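### 3.2 Cell layout and upkeep

The Wakine cell has two arms on a slatted metal table, each with its own controller. Both are run from the Skekley software, and either arm can be parked while the other works. A printed cloth covers the middle of the table. We kept the cloth on during all 63 runs, as its strong colours and dark areas are a harder test for the block finder than a plain sheet.

Figure 4 shows the cell with plain wooden blocks and a puzzle cube on the cloth. 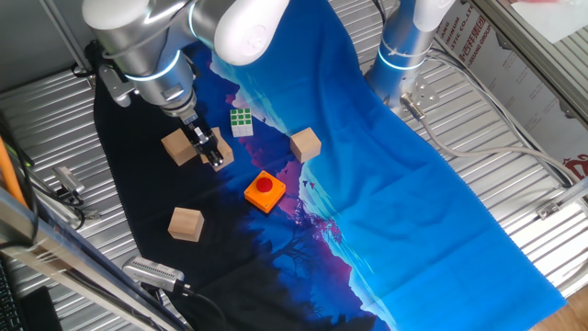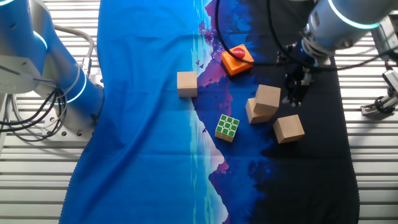
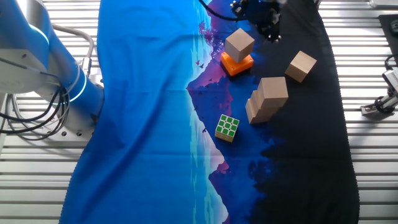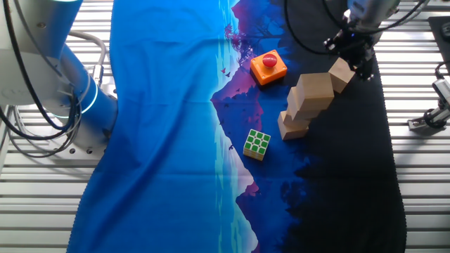

**Figure 4.** The work area with objects set out on the printed cloth.

Before each block of runs, Silviu Grecu checked the gripper fingers for play and wiped the pads. The cloth was pulled straight by hand and the cameras were checked against a stored view. If the view had moved by more than 2 mm at table height, the full calibration was repeated.

Cable wear was the main fault. In October one gripper lead failed after 70 hours of use, close to the wrist, where it bent most. Lefteris Kourkoulas replaced it with a longer lead and retied it with more slack. The arm was then run at low speed through its full reach before work went on.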